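Marleny Restrepo on two seasons of “Neves,” the reunion edit and why she reads every contract

5/24/21

Marleny Restrepo has finished her second season on “Neves,” the reality series that follows a group of households in a ski town through one winter. She agreed to a 40-minute call on the condition that the questions cover how the show is made as well as what was said on it.

She joined as a late replacement in season one and appeared in five episodes. For season two she was signed as a full cast member, with a per-episode fee, a clothing allowance and a clause that covers the reunion separately. She declined to state the fee.

“The fee is in the contract and the contract says I can't repeat it,” Restrepo said. “I can say it went up. I can say the allowance did not.”

The filming schedule

Season two was shot over 74 days. Restrepo was on call for all of them and was filmed on slightly more than half. A normal day starts with a call sheet sent the night before, which lists location, arrival time, who else is booked and a one-line topic. Cast members may refuse a topic in writing up to 9 p.m.

“I refused twice,” she said. “Both times it was my divorce. They moved the dinner to somebody else's house and we talked about a dog.”

She keeps every call sheet in a binder. When the season aired she compared the sheets with the broadcast order and found that the lunch shown in episode three was filmed after the argument in episode six. Production company Lotodport does not dispute this, she said, and the release form allows it.

“People wrote to me asking how I could sit and eat with her after what she said. At that lunch she had said it already and apologized already. The apology was cut. I would have kept it, but I don't have the edit.”

Outside filming, she has gone back to reading in the evenings, mostly older novels and one very long history of the railroads. Her phone goes in a drawer at eight while episodes are airing.
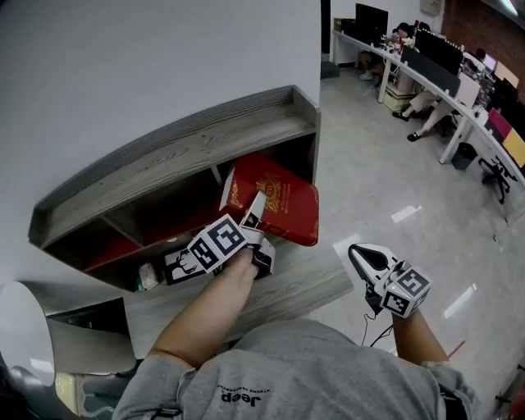
The reunion

The reunion was taped in one session with two breaks. Seating was assigned by production and not open to discussion. Restrepo was placed on the left sofa, second from the host, which most viewers took as a sign of how central her story was considered.

“It was about height,” she said. “They told us that at the fitting. I am tall and I block the person behind me.”

The taping is best known for the exchange in which a castmate accused her of passing stories to the gossip newsletter Sirnusden. Restrepo denied it on the day and denies it now. She points out that the newsletter's first item on the cast ran before she had met any of them.

“I asked for the dates to be read out. The host read them out. It took maybe a minute and it isn't in the show.”

She has not spoken to the castmate since. There is no plan for a call or a meeting, and she does not expect one before contracts for a third season go out.

“I'm not angry. I would want a correction, in writing, on the same account where the claim was posted. An apology at a party is not the same thing.”

Endorsements

Restrepo's one paid partnership is with Gellumex, a hair care line, and it runs for a year. She posts on a fixed schedule and each post is labeled as an ad. The first received 1055 comments. She read them all over a weekend and sorted them by whether they were about the product, the show or her face.

“Mostly the show. Then my face. The product was third, and I passed those on to the company because some of them were real questions about how to use it.”

On cosmetic work, a standard topic for this cast, she was brief. She has had dental veneers and nothing else, and has no objection to being asked.

Season three

No renewal has been announced. Restrepo said she has an option in her contract and that Lotodport must exercise it within a set period after the final episode. If it does, she will ask for two changes: a later cutoff for refusing a topic, and a copy of any text message shown on screen before it airs.

“They used a screenshot of mine with the first line missing,” she said. “The first line was ‘I'm kidding.’”

She expects to get the second change. The cutoff is harder, she said, as the crew needs the evening to move equipment between houses.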